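How to Clean and Store Plush Toys

Updated 2020-05-04

Plush toys that live on a bed pick up dust, skin oil and crumbs much faster than toys on a shelf. Most of them can be cleaned at home in an afternoon. The steps below work for small and medium toys with polyester filling, such as play food, fruit and simple animals. Toys with batteries, sound boxes or glued-on parts should only be wiped on the surface.

What you need

A plastic basket with holes in the sides
A mesh wash bag with a zipper
Mild liquid detergent
A soft brush
Two old towels

Step 1. Collect the toys

Strip the blankets back so nothing gets missed, and check behind the pillows and down the side of the mattress. Put everything in one basket. A basket with perforated walls is better than a solid bin because air can get through it. We use the Nivel, but any basket of a similar type will do. Avoid wicker, which snags long pile.

Step 2. Check labels and seams

Read the sewn-in label on each toy. If it says surface wash only, follow it. Then run a thumb along the seams. Stems, leaves and tips on toy fruit and vegetables are usually separate pieces sewn on at the end, and this is where stitches go first. Close any gap with a few small stitches before the toy gets wet.

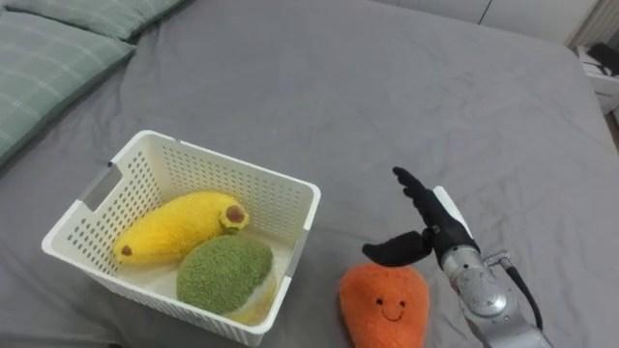

Sort into two groups as you go: machine wash and hand wash. Keep strong colors apart from pale ones the first time you wash them. Orange and red plush can bleed, so test a hidden spot with a damp white cloth.

Step 3. Wash

For the machine group, zip the toys into the mesh bag and run a cold, gentle cycle with a slow spin. Fill the bag about halfway. Skip fabric softener, as it leaves a coating on the pile.

For the hand group, mix 4 ml of detergent into a bowl of cool water. Dip the brush, shake it off and work over the surface in small circles. Wipe with a clean damp cloth until there are no more suds.

Step 4. Dry

Roll each toy in a towel and press. Do not wring it. Set the toys on a rack out of direct sun and turn them every few hours. Thick toys can feel dry outside and still be damp in the middle, so give them a full day at least. Brush the pile once it is dry.

Step 5. Put them away

Return the toys to the basket in a loose layer, with the largest at the bottom. If they will be stored for a season, use a cotton bag and keep it off the floor. We last did this in April and will repeat it when the winter bedding comes out.

Surface-wash toys can be vacuumed between cleanings with the upholstery nozzle on low.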